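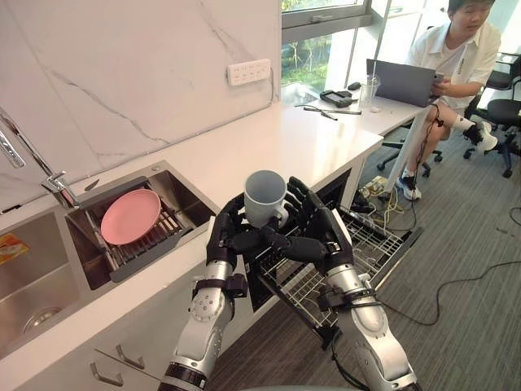 How does a robot know what to do next?
It follows a program, a set of steps that people wrote or trained on a computer.

One part of the program looks for things, like a cup or the dishwasher rack. Another part plans a path for the arm.
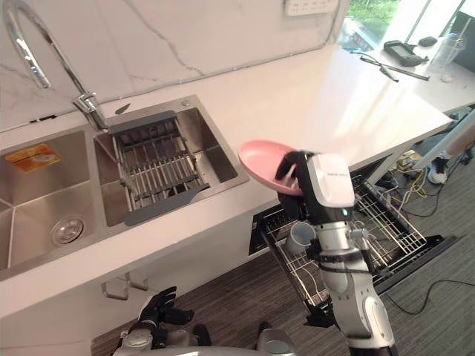
The plan has to change if something moves – so the program checks again and again.
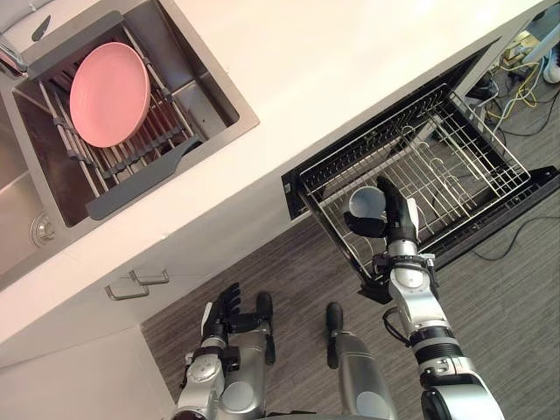 A robot hand holds a cup over the dishwasher rack.

Comments
Kaja Rozīte: My class in Drelham liked this.
gurna300: Does it know when a cup is dirty?
Wegener: More on planning please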